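Flunatau hand-held gripper kit: two months of collecting soft-toy demonstrations

I've been putting off this review because I wanted to train something with the data first, and that took rather longer than I'd hoped.
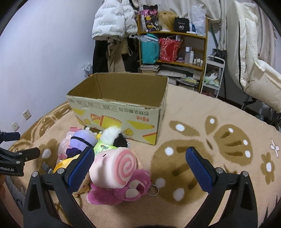
Rohani Pillai wrote to me after my last post that soft things are where these methods fall over, and that she wouldn't believe any success rate measured on wooden blocks. Fair enough, and so plush toys it has been, picked out of a heap on the rug one at a time!

The idea of the kit is a lovely one. You hold the gripper yourself, do the job as you would anyway, and the policy learns from the recordings without a robot in the house at all. I made 2,672 demonstrations (my wrist would like that noted), threw away 121 where tracking had dropped out, and sent the rest off to Xiaoyan Tang, who ran the training on the Lurberg arm.

Out of 50 test picks the arm managed 41, which pleased me no end – my earlier set, made by teleoperation, gave 28. Most of the misses came when two toys were pressed together and it took hold of both. Key rings caused bother too, and I'd record more of those next time.

Grumbles? The trigger is stiff, the manual is thin on calibration, and the export tool insists on renaming everything. I'd still buy it again, and I've already asked Trornitz whether they sell the finger pads separately.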